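Sala Community Kitchen, progress report to Plurik
Friday, July 28, 2023
Prepared by Loredana Pagano

Dear Mr. Sperling,

In this period we worked mainly on the tableware and on the dining corner near the window. The money of the second payment was spent only for these two points.

1. Tableware
The old plates from the school are now given away. We decided to keep mixed pieces and not to buy one uniform set, as the families asked for colors. Bowls are stored one inside the other, steel together with the orange and the mint-green ones, and this saves much space on the shelf. The white plate with the painted fruits and the word "fruity" stays on the table for serving. Cinzia Bassi has written the list of all pieces, and 23 of them still need a place in the cupboard.

The yellow and white checkered tablecloth is in use. A second one is ordered from Vestik - the delivery is promised for next month. 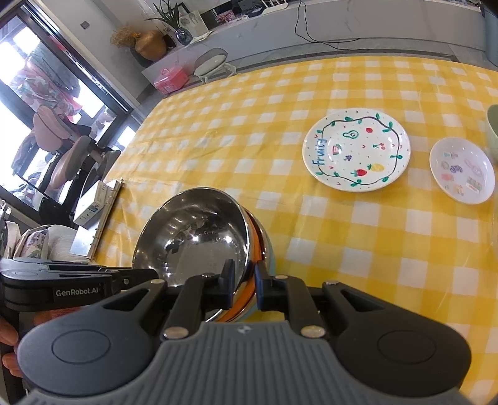
2. Dining corner
The chairs are still of different kinds, and two of them must be repaired. Facundo Mansilla will look at them next week. We ask your permission to move the rest of the chair budget to the cupboard.

3. Open points
The offer from Skellby for the cupboard is valid for five more weeks. We would need your answer before this term.

With kind regards,
Loredana Pagano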